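Started a new batch of demonstrations for the arm this week. The task is squeezing a set amount out of a bottle into a cup on a kitchen scale. Plan is 300 good episodes by the end of August.

Each episode is one person driving the arm by hand from start to finish. We save the camera views and the arm positions. The model gets trained on those later, on a different machine, by someone with more patience than me.

The first batch went to Plondico for checking and a lot of it came back. Main complaint: every start looked the same. Same cup position, same bottle position, same height above the table. A model trained on that falls over when you shift the cup by 5 cm.

So now we move things between episodes. Cup stays on the scale, but the scale itself gets moved and turned a bit. Bottles go anywhere the arm can reach.

We also stopped throwing away the slow ones. If the operator misses a grasp and goes back for it, that stays in, tagged as a recovery. Illey wanted them cut. Gaillard wanted them kept. We kept them.

Some views from the current batch, table and wrist: 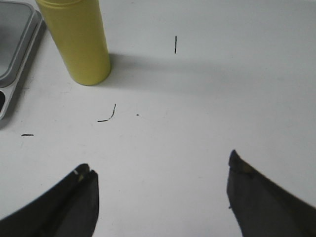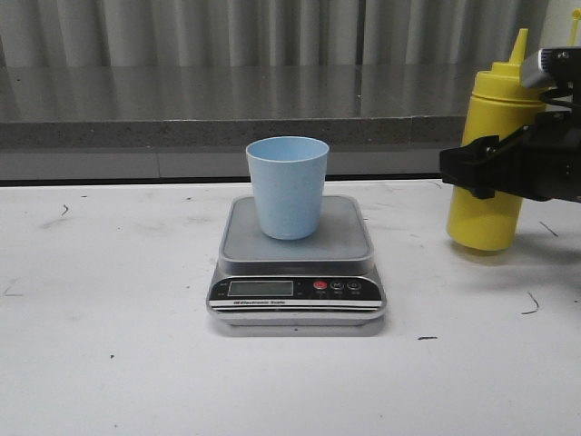
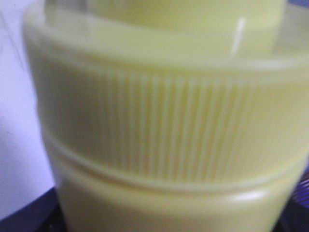

Naming is the dull part. Every episode gets the task, the operator number and a one-line note. I left the notes blank for two mornings and have regretted it since. Going back through unlabelled clips took longer than recording them.

The other rule I'd pass on is to stop after 2 hours. Grasps get sloppy after that and you can see it in the arm data, lots of small corrections near the bottle.

The Nendano set we started from has 1,000 episodes but only one kind of bottle. I'd take fewer with more variety. Will post the split between clean runs and recoveries once the next lot has been checked.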